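Notebook, pipework bench
February 2024

Pressure drop on the Hutapea loop, continued from the January pages.

Refilled the loop after changing the isolating valve on the return leg. The old one was a Tralar gate valve with a worn spindle; it would not shut fully and spoiled every static test we ran in January. Replaced with a quarter-turn ball valve, same bore. Compression joints remade with new olives, jointing compound on the threads of the drain tap only.

Bled from the top of the riser first, then the two radiator tails. Air kept coming through at the second tail long after I expected it to stop. Found the pipe clip below the elbow had slipped, so the horizontal run was sagging in the middle and holding a pocket. Refixed the clip, checked the fall with the long level, bled again. Clear after that.

Static test: cold fill, pump off, all valves open, left for 38 minutes. No movement on the gauge that I could read. Wiped each joint with dry tissue afterwards. Slight mark at the drain tap, nipped up an eighth of a turn, dry on the second wipe. I would still like a longer hold before anyone signs the sheet.

Flow test: pump on its middle setting. Meter read 2,445 litres at the start. The Vasel meter sticks when the flow is throttled right down, so disregard anything taken with the lockshield less than a half turn open. Tala Zoubi had the same trouble on the other rig and tapped the body to free it. I would prefer it stripped and cleaned.

Run 13 abandoned. Pump began to hum, strainer was full of black sludge, presumably magnetite loosened when we drained down. Strainer rinsed, basket refitted, new fibre washer. Runs before this one should be treated as suspect for the last part of the curve.

Inhibitor: not dosed yet. Afiq Santoso wants a plain water baseline first. Agreed, but the steel tails should not stand in untreated water for long.

To do:
Repeat run 13 with the clean strainer.
Order 2 spare fibre washers and a box of 15 mm olives from Plostska.
Label the new valve and correct the drawing, which still shows a gate valve.
Long static hold, with the gauge read at both ends.
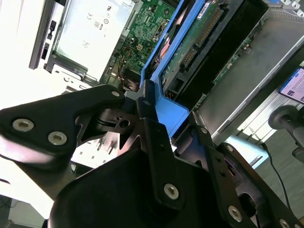 Afiq to check whether the gauge is due for calibration before the long hold. If it is, swap it for the one on the spare manifold and note the change on the test sheet.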